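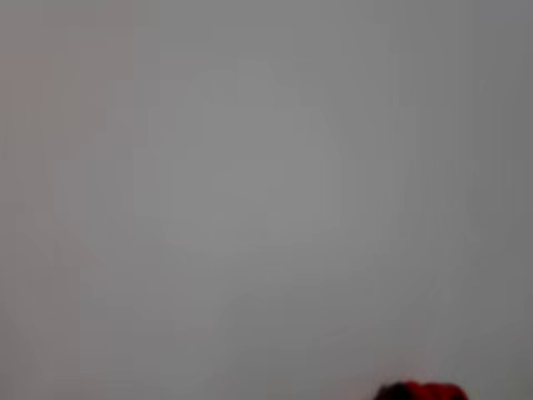

Gray is what people pick when they can't decide, one reader wrote after the last gallery, and she asked if we could stop running it for a while. We are running it again anyway.

January
By Indira Suvarna

Plain Colors, Part 4: Gray

The Plain Colors pages are for people choosing a color for a room, a shelf or a table and getting stuck on the sample card. Part 1 was white, Part 2 was cream and Part 3 was green. The green page brought in 81 letters, most of them on the subject of kitchens. Gray gets a short page with one picture, and the notes run longer than usual.

Gray with red. The gray is warmer on the left, with some pinkish beige in it, and cooler on the right. The red is a small patch at the bottom, next to something nearly black.

Notes on gray

A mid gray takes on whatever is near it. Next to a brick-colored rug it looks slightly green. Next to a blue door it can look brown. Put the sample beside the things that will stay in the room, especially the floor, before you buy a full can.

Look at it at 8 in the morning and again after dark with the lamps on. The two can be far enough apart that you would not call them the same color. In my front room in Wornside I settled on a gray I like until four in the afternoon. After that I put up with it.

Paint the sample on a board and move it around. A square painted straight on the old color is hard to judge because the old color is all around it.

A little red goes a long way with gray. One cushion or one bowl is enough to start with. If the red looks too loud, try it lower in the room, on a bottom shelf or near the floor. Black beside the red calms it down a bit.

Flat finishes show scuffs and glossy ones show bumps. I use eggshell in halls and flat in bedrooms. Two coats, and leave a full night between them.

Several people asked if gray needs a white trim. It doesn't. Cream trim works with the warmer grays, and the same gray in a shinier finish works with any of them.

Recent galleries
Plain Colors, Part 3: Green
Plain Colors, Part 2: Cream
Plain Colors, Part 1: White
Shelves in Small Rooms
Hallway Hooks and Benches

Contact | Copyright Pillora | Back to top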